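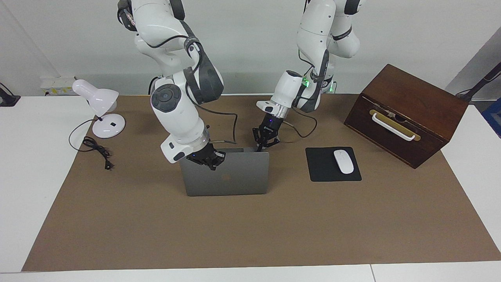 L'ordinateur ouvert, la souris sur son tapis noir et la boîte en bois, sur le papier brun.

Mise à jour sur le bureau. J'avais écrit en décembre que je voulais réduire ce qui traîne autour de l'ordinateur, et plusieurs d'entre vous m'ont demandé où j'en étais.

Le papier d'abord. C'est du papier brun vendu en rouleau, posé à plat sur la table blanche. Je l'ai pris chez Suvamik, 12 euros le rouleau, et il m'en reste largement de quoi recouvrir la table plusieurs fois. Je cherchais un sous-main en feutre, mais dans cette taille les prix montaient vite. Le papier marque un peu sous les coudes. Quand il est trop fatigué, je le change.

L'ordinateur est le même qu'avant, un portable Apple gris. J'ai essayé un support pendant deux mois et je l'ai revendu. Il me fallait alors un clavier séparé, donc un câble de plus, et la place gagnée d'un côté était perdue de l'autre. Il est revenu directement sur la table.

La souris est blanche, sans fil, le tapis est noir et rectangulaire. J'avais supprimé le tapis au début du tri en pensant m'en passer. Sur le papier, le pointeur sautait dès que je passais sur un pli — le tapis est donc revenu, à droite de l'ordinateur, et il ne bouge plus de là.

Reste la boîte. Elle est en bois brun-rouge foncé, avec une poignée blanche courbe montée sur une plaque couleur laiton. Je l'ai trouvée à la brocante de Vamomdale, au milieu d'un lot de quincaillerie. Le vendeur parlait d'un meuble de la maison Praltska, je n'ai rien pu vérifier et il n'y a aucune marque dessous. J'y mets les adaptateurs, les clés USB et le carnet des mots de passe du routeur. Pour les stylos elle est un peu courte, ils vont dans la cuisine pour l'instant.

Côté fichiers, le tri avance moins bien. Il y avait 1 368 documents dans le dossier des téléchargements. J'en traite 100 par soirée quand j'ai le courage, ce qui n'arrive pas tous les soirs. Les factures partent dans un dossier par année, les modes d'emploi à part, les doublons à la corbeille.

Il me reste à remplacer la lampe. Celle que j'ai prend trop de place au pied et je voudrais un modèle à pince, assez long pour éclairer le clavier. Si vous en avez une qui tient bien sur un plateau épais, les commentaires sont ouverts.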